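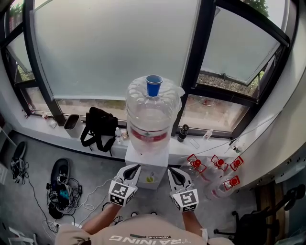
Wudthorpe Short Film Festival names its opening film and full competition line-up

30 November 2023

The Wudthorpe Short Film Festival has announced the 15 films that will compete for its main prize, and has chosen the Icelandic drama Kullon to open the programme.

The festival received 231 entries before submissions closed at the end of August. The selected films come from 8 countries and run from four minutes to just under half an hour. Each will be shown twice, once in an evening programme and once in a daytime repeat at a lower ticket price.

Kullon follows two sisters who return to a fishing village to sell their late father's boat. It will be shown on the opening night with Villa, a documentary about the last tenants of a seaside boarding house. Both directors are expected to attend and will take questions from the audience after the screening.

Also in competition is Tedum, an animated film made with cut paper and coloured ink. It has no dialogue, and the festival has placed it in the Saturday family programme as well as the main competition.

The winning film will be chosen by a jury of three – a film editor, a cinema programmer and a previous winner of the prize – whose names will be published in the new year. The winner receives £700 and a place in the touring programme, which visits village halls and small cinemas across the county in the spring. A separate audience prize will be decided by paper vote at the evening screenings, with the result read out on the closing night.

Organisers said the number of documentaries had gone up again, and that they had added a late screening on the Friday to make room for them. The student section will keep its own programme and its own prize. Films in that section were chosen separately and will be listed when the printed brochure comes out.

All films not in English will be shown with English subtitles. Captioned screenings of the English-language films will take place on the Sunday afternoon, and the main auditorium has step-free access from the car park entrance.

Festival passes go on sale next week from the box office and online. Single tickets will follow after Christmas. Anyone who bought a pass last year can renew it at the old price until the end of December.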